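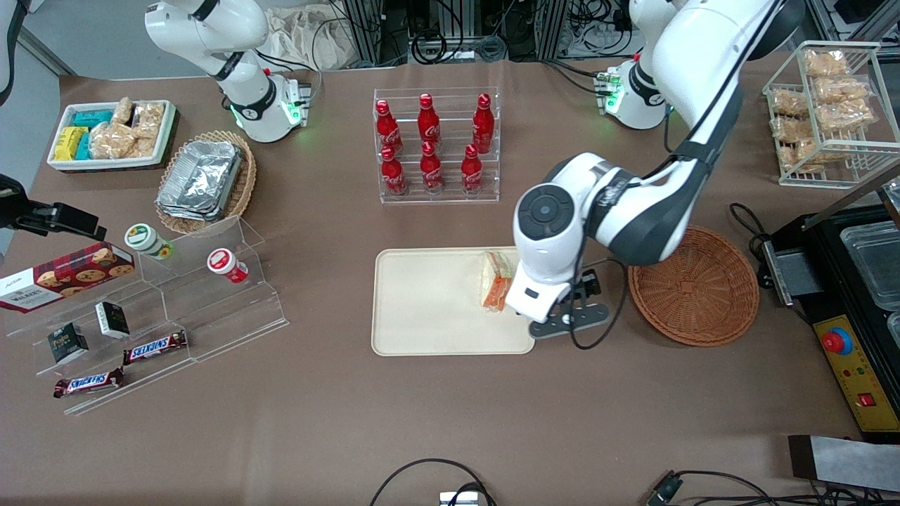
Plotby Card Sketches - README

Welcome, and thank you for stopping by! Plotby is a collection of 54 layout sketches for handmade cards and small scrapbook pages, drawn up over a good many evenings at the Wenton craft table and finally typed up so that other people can use them too. If you have ever sat in front of a lovely stack of patterned paper without a clue where to put the first piece, I made this for you.

What you get

Each sketch comes in two versions, one upright and one sideways, with the panel sizes written in inches. A plain text list goes along with them and gives the sketch name, the card size, the number of paper layers and whether there is room for a greeting (most have plenty, a few are a tight squeeze and I have marked those).

How the sketches are named

Names starting with Hồ are the water ones - soft curves, torn edges, lots of blue in my own samples, though you should use whatever colors you love. Names starting with Killport are the square, tidy ones with straight strips and a banner. I know it is an odd system, but it grew up that way and now I can't think of them as anything else!

Printing

Print at full size and turn off any "fit to page" setting, or your panels will come out small. Plain copy paper is fine for the sketches themselves. Allow about two sheets of cardstock for a card with all its layers, a little more if you like to fuss with your mats the way I do.

Known problems

The sideways version of Killport Ribbon has its greeting strip drawn too long. Trim it to match the upright one until I redraw it.

Using and sharing

Make as many cards as you like, to give away or to sell at a craft fair. Please don't sell the sketches themselves, and do mention Plotby if you post your cards online - I love seeing them.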